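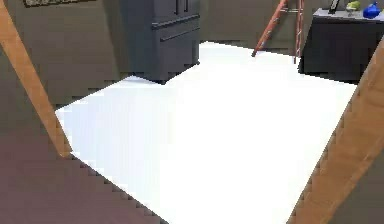 Zurkomer two-finger gripper kit and simulator: a review after one long winter

I ordered the Zurkomer kit in October, thinking it would keep me busy for a couple of weekends, and I'm still tinkering with it at the end of March, so take that as a recommendation or a warning, whichever suits you. My bench is in the shared workshop behind the old Kukden bakery, and most of the evenings described below were spent there with a thermos and a laptop that really ought to be replaced.

What you get is a bag of hardware, two servos, a controller board, a set of finger patterns and a licence for Prisitz, the simulator that goes with it. The patterns come as drawings only, so you cut the fingers yourself. I made mine from some leftover maple (a shelf that never got built) and I'm very fond of them. If you'd sooner print yours, the files are there too, but they were fussier to get right and I gave up after 4 tries.

The hardware went together nicely. The screws are decent, the holes line up, and the wiring is colour-coded all the way to the board. My one grumble is the manual, which sends you to page 7 for the servo centring and then doesn't mention centring on page 7 at all. It's in the back, under "Storage". Do it before you fit the fingers or you'll be taking everything apart again, as I did, muttering.

Prisitz is the part I expected to dislike and have ended up using the most. You pick a furnished room, load your gripper and practise your moves there before you let the real motors loose on anything. It comes with wood textures for the fingers, and I was silly enough to spend a whole evening choosing one. The room with the dark fridge and the orange step ladder is the one I keep going back to, mainly for the black table, where there's a blue piece shaped a bit like a jug that makes a good target to steer toward. The lighting could be better. White floors come out so bright you lose all sense of distance over them, and slanted edges are jagged on my machine, though a friend at the workshop, Aslı Çetinkaya, tells me a better graphics card would tidy those up. She has also built one of these, and hers is neater than mine.

Saved moves carry over to the real gripper with a single cable and a bit of patience. You can store 200 of them, far more than I've needed. Mine wanted a small correction to the closing angle, which you set once and can then forget.

I did try the Kongkaew kit at a friend's place before buying. It's quieter and the case is lovely, but the fingers are sealed units and I wanted something I could take a rasp to. If you only want a finished gadget for the desk, that's probably the one for you.

Would I buy the Zurkomer again? Yes, happily, though I'd ask for a printed manual with the pages in the proper order. Four stars out of five from me. I'm cutting a second pair of fingers now, a little shorter, from the other half of the shelf.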